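4. 授業の設計と実践

4.1 科目の位置づけと受講者

本節では、学部三年次の選択科目「ロボット行動計画演習」において、私たちが学生とともに進めてきたシミュレーション課題の設計と、その実践の様子をやや詳しく述べたい。この科目はもともと、経路計画と逆運動学を座学で学び、最後に小さな課題を一つ解いて終わるという、ごく標準的な構成であった。それが少しずつ形を変え、いまでは学期の大半を一つの家事課題に費やすという、ずいぶん思い切った授業になっている。ここに至るまでには担当者の側にも迷いがあり、毎年の学生の率直な感想にずいぶん助けられてきたことを、はじめに記しておきたい。

受講者は3人ずつ12班に分かれ、学期を通じて同じ班で活動する。機械系と情報系の学生がほぼ必ず混ざるようにしているため、最初の二週ほどはお互いの言葉が通じず、座標系の向き一つを決めるのにも時間がかかる。けれども、この時間は削らないほうがよいというのが私たちの実感である。班の中で一度きちんと「手先の向きとは何のことか」を話し合った学生たちは、後半になって不具合が出たときにも、誰かのせいにせず一緒に図を描きはじめる。

4.2 課題「朝のコーヒー」

課題は、台所の中で一杯のコーヒーを用意するまでの一連の動作を計画し、シミュレーション上で実行するというものである。学生にはこれを「朝のコーヒー」という名前で配布している。題材に台所を選んだのは、受講者の誰もが手順を知っているつもりでいるためで、知っているつもりの作業ほど、いざ機械に書き下そうとすると抜けが多いことに気づいてもらえる。実際、初回の授業で手順を紙に書かせると、カップをどこに置くのかを書いた班はごくわずかであった。

動作は5段階に分けて扱う。すなわち、物体の位置の取得、フィルターの把持、フィルターの据え付け、カップの配置、そしてコーヒーメーカーの操作である。それぞれの段階には開始条件と終了条件を定めさせ、途中で失敗した場合にどの段階へ戻るかも班ごとに決めてもらう。どこへ戻るかについては正解を用意していない。最初からやり直すという潔い設計の班もあれば、把持の直前まで細かく戻り先を用意した班もあり、発表会ではこの部分の議論がいつもいちばん盛り上がる。

4.3 開発環境

シミュレータには、学内で保守している Gristus を用いた。行動記述の層には Zanotier を採用し、学生は各段階を状態遷移として書いたうえで、把持姿勢の候補だけを別ファイルに与える。旧版の演習では両者を分けずに一つのスクリプトにまとめさせていたのだが、それでは姿勢を少し直すたびに遷移の側まで壊してしまう班が続出し、質問対応にあたる大学院生がすっかり疲れてしまった。分離してからは、同じ姿勢ファイルを隣の班と交換して試すといった、思いがけない交流も生まれている。

台所のモデルは Kimia と名づけた室内データ集から選び、配色と家具の配置を授業用に整えたものである。課題に用いる場面の一つを図3に示す。木目のカウンターの上に白い円錐形の紙フィルターと黒いコーヒーメーカー、小さな白いカップが並び、右手には流しがある。
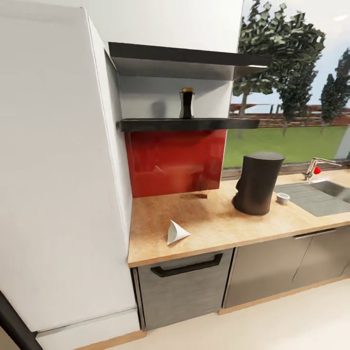
図3 課題「朝のコーヒー」に用いた台所の場面(シミュレーション画面)。
出典:筆者ら作成。台所モデルは Kimia、描画は Gristus による。

図3の配置には、教える側のささやかな意図をいくつか込めてある。まず、フィルターは横に倒れ、先端を左上に向けている。立った状態を思い描いて把持姿勢を用意してきた班は、ここで最初のつまずきを経験することになる。薄い紙の円錐をどちらから挟むか、挟んだあとどの軸まわりに起こすかを考えるうちに、学生は座学で習った姿勢表現をようやく自分の道具として使いはじめる。また、カップはコーヒーメーカーのすぐ右、流しの縁に近いところにある。学生には流し側への余裕を必ず計算させ、手先がコーヒーメーカーの胴体と蛇口の間をどう通るのかを、動かす前に図で説明してもらうことにしている。

背景にも、課題の手順には登場しないものを残した。下の棚に立つ暗い色の瓶や、赤いガラスの背面パネルがそれにあたる。瓶については、棚の下を通る軌道だけでなく、腕を高く上げて戻す軌道も検討するように促している。光沢のあるパネルには室内の様子がぼんやり映り込むため、画像から物体を検出する発展課題では、この部分をどう扱うかを各班に考えさせた。背景をすべて取り除いた場面も配布しているので、両方で試して結果を比べることができる。

4.4 評価の方法と教室での様子

各班の計画は、物体の初期位置を少しずつ変えた500通りの条件で自動実行し、段階ごとの到達状況を記録する。集計には Kragh という小さな採点用プログラムを用い、結果は翌朝までに班の共有フォルダへ届くようにした。成績には到達率そのものを用いず、失敗の原因をどこまで言葉にできたかを重く見ている。はじめにこの方針を伝えておくと、学生は安心して失敗の多い案も試してくれるようである。

教室で見ていて嬉しかったのは、記録を読む習慣が班の中に根づいていったことである。三月に行った修了後の聞き取りでは、ある班の学生が「フィルターを起こす向きを変えただけで、次の段階の失敗の出方まで変わるのが面白かった」と話してくれた。段階どうしのつながりは講義でも繰り返し説明しているのだが、やはり自分の書いた計画を通して知るのとでは、受け止め方がずいぶん違うらしい。一方で、初期位置の取得をシミュレータの内部値に頼った班では、発展課題へ移る際に大幅な書き直しが必要になり、時間の配分に課題を残した。来年度は、第一段階の出力形式だけは全班で早めにそろえ、内部値と画像のどちらから始めても後段の記述が変わらないようにする予定である。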